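Search reviews Go
Home Reviews Grippers Parts Forum Contact
Last updated: July

Pekberg two-finger hand gripper review: good linkage, bad pads

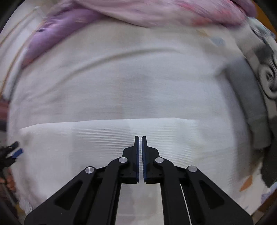
I bought the Pekberg for cloth work, mostly flattening and folding, and I went in wanting to love it. I paid 201 dollars, plus a spare set of pads (glad I did!). For the first week I told everyone at the shop to get one. Then the left pad let go in the middle of a fold and I've been grumpy about it ever since.

It started as a tiny lip at the tip of the finger, maybe the thickness of a fingernail. I figured it was lint. By cycle 113 that lip was catching loops in a ribbed towel every time the fingers opened, and a few cycles later the whole pad peeled down and stayed in the towel. The motor kept closing on bare finger and tripped its current limit, so at least that part works the way the manual says.

Farah Pasaribu runs the same model over at Vutport and hers went at 96. Same side, same spot. She cleaned everything with alcohol, stuck the pad back on and got one more afternoon out of it. We both think the glue stops short of the tip, and on cloth the tip is where all the pulling happens.

The scarier thing is the reset. After a trip you hit the button and the fingers close right away - no pause, no beep. I had my thumb in there picking out thread. It pinched hard enough to leave a mark until Sunday. Please pull the plug before you go digging around in it. I wrote to Pekberg and they said a firmware fix is coming, with no date.

What I do like: the linkage has no slop at all, the fingers meet evenly, and it picks up a single layer of thin cotton better than my old Parry ever did. The Parry never bit me, though.

I redid both pads with contact cement all the way to the end, clamped them overnight, and I'm 60 cycles in with no lip so far. Three stars for now. If the firmware shows up I'll come back and bump it to four.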